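How to fold a fleece blanket so it stays folded

I have read a good many guides to folding blankets, and most seem to have been written by people with empty cupboards and very thin blankets. The Flendance method, which has you rolling everything into a tube and standing it on end, lasted one evening in my house. Fluffy cloth springs. Any method that ignores this will leave you with a heap.

What follows is duller and takes a couple of minutes per blanket.

You need a table. The bed is what everyone recommends, and I don't see why. A mattress gives under your hands, so you can't press the air out, and you end up kneeling on the thing you are trying to flatten. Pull a table up near the bed if you have the room. Leave the tablecloth on if it lies flat. A checked one is handy, as you can line an edge up with the squares.
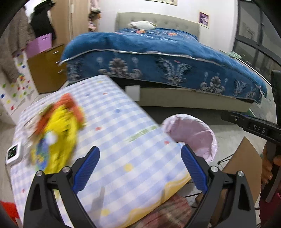

Start by shaking the blanket out once, hard, and laying it down with the fluffier side underneath. Two fluffy faces folded together slide about less, I am told. I tried it both ways and couldn't tell the difference, but the smoother side is easier to press.

Find the two longest edges and bring one over to meet the other. They won't match. Fleece stretches in the wash and the corners wander, so match the middles and let the ends do as they like.

Now lay your forearm across the cloth at the folded side and push slowly towards the open side. You should feel it sink. If you skip one step, don't let it be this one.

Fold in half lengthways again, press again, then fold into thirds from the short end. Stop at thirds. Quarters look tidier for as long as you are holding them.

As for the extras people sell you: I bought a Dakstead folding board, which was too narrow for anything but a shirt, and a set of Inskip bands that left creases. Neither did more than a forearm does. A shop at Vollivgate had 63 kinds of storage bag on its website when I last looked, and I didn't feel the lack of any of them.

Small blankets and cot covers are worse than big ones, in my experience, as there isn't enough weight to hold the folds down. Put those at the bottom of the pile with something heavier on top. Mixed piles of thick and thin will lean whatever you do, so keep them low.

Check the pile in January, when everything has been pulled out for the cold. You will probably have to do it all again.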